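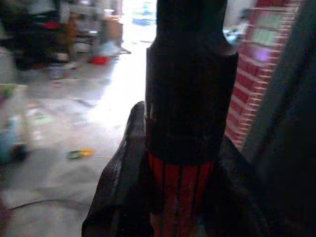

How to learn idioms in a new language (and get them to stick)

I love idioms. I collect them the way other people collect fridge magnets, and I'm convinced they're the most fun you can have with a second language once you've got the basics down. If you can order lunch and complain about the weather, you're ready for this!

What follows is the method I use with my own learners, most of whom study at an intermediate level. It works for any language, although my examples are mostly French and Spanish, with a little German thrown in for flavor.

What you need

A notebook (paper, please, at least to begin with), something to write with, and some source of real language. A TV series is perfect. So is a podcast, a comic book or a chatty aunt. You don't need a dictionary of idioms. I own one with 1615 entries, and I have learned maybe five expressions from it in all the years it's been on my shelf.

Step 1: Catch one in the wild

Listen or read until you hit a sentence where you understand every word and still have no clue what's going on. Congratulations, you've probably met an idiom!

I remember hearing "poser un lapin" for the first time. I knew "poser" (to put down) and I knew "lapin" (rabbit), and I spent the rest of the conversation wondering why anyone would put down a rabbit outside a movie theater. It means to stand somebody up. The poor man had waited an hour.

Write down the whole sentence, with the people in it and where you heard it. Don't just copy the three words that puzzled you. "He put me a rabbit" tells you who does what to whom, and you'll want that later when you try to use it yourself.

Step 2: Guess before you look it up

Give yourself a minute. Was the speaker annoyed? Laughing? Warning someone? Write your guess next to the sentence, even if it's silly.

Wrong guesses are wonderful, by the way. Cameron Gourlay, one of my Spanish learners, decided that "estar en las nubes" (to be in the clouds) had to mean being very happy, like "on cloud nine" in English. It's closer to daydreaming, having your head in the clouds. He has never mixed them up since, and he tells everybody the story, so now the whole group knows that one too.

Step 3: Draw the literal meaning

Yes, draw! Stick figures are fine. Take the expression at its word and sketch it as badly as you like. A few good ones to practice on:

French: avoir un chat dans la gorge. Literally, to have a cat in your throat. We'd say a frog.
French: tomber dans les pommes. Literally, to fall in the apples. It means to faint.
Spanish: tomar el pelo a alguien. Literally, to take someone's hair. It means to pull someone's leg.
Spanish: ser pan comido. Literally, to be eaten bread. It means to be a piece of cake.
German: Tomaten auf den Augen haben. Literally, to have tomatoes on your eyes. It means you're missing what's right in front of you.

My apples drawing looks like a man drowning in tennis balls, and I can still see it every time I say the phrase.

Step 4: Find out who says it

This is the step most people skip, and I did too for a long time. An idiom can be perfectly correct and make you sound like somebody's grandfather. Or it can be fine with friends and a little too much in a job interview.

Ask a native speaker three things: Would you say this? Who would? What would you say instead? If you don't have anyone to ask, search for the phrase in quotation marks and look at where it turns up. Newspapers, forums and song lyrics all tell you something different.

English learners run into this with "it's raining cats and dogs." Iona Aitken, who teaches the evening English class in Rumotthorpe, gets it from nearly every new student in the first week. Her advice is to keep it for recognizing and say "it's pouring."

Step 5: Write three sentences from your own life

Now the phrase becomes yours. Write three sentences about people you know and things that could really happen to you. Change the tense in each one, and change the person too if you can.

With "poser un lapin" you might write:

Mon frère m'a posé un lapin. (My brother stood me up.)
Ne me pose pas un lapin ce soir ! (Don't stand me up tonight!)
Elle nous posera encore un lapin. (She'll stand us up again.)

See how the little pronoun moves in and changes? You've just practiced grammar without opening a grammar book. If one of your sentences feels wobbly, show it to a teacher or a language partner before you memorize it.

Step 6: Use it within a day

Say it out loud to someone. If there's no one around who speaks the language, send yourself a voice message, or tell the dog. I'm serious about this one – the gap between knowing a phrase and having it come out of your mouth at the right moment is huge, and the first time is the hardest.

You will get it wrong now and then. I once told a room full of French people that I had a cat in my throat using a slightly wrong word for cat, and I'll let you look that one up on your own. They were very kind about it. They also laughed until they cried.

Step 7: Come back to it

Reread your notebook once a week and cover up the meanings. Put a dot next to every idiom you get right away. Three dots and you can leave it alone for a month. Anything with no dots after several tries goes to the back pages, with no hard feelings. Some expressions just don't like you.

How many should you learn?

Fewer than you think! Two a week adds up to around 100 in a year, and that's plenty to follow a sitcom and make your in-laws smile. My own French notebook is up to 583, but I've been at it forever and I probably use 70 of them in normal conversation. The rest I simply enjoy recognizing when they go by.

A few things to watch for

Don't translate idioms from English word for word. "Break a leg" will worry people.

Don't change the small words. In most languages an idiom is frozen, and one wrong article or preposition can turn it back into plain nonsense about rabbits.

Don't pile them up. One in a conversation sounds natural – four in a row sounds like you swallowed the dictionary.

If you find a good one this week, leave it in the comments with the literal translation. I'm especially short on Portuguese and Polish, and I have a fresh notebook waiting.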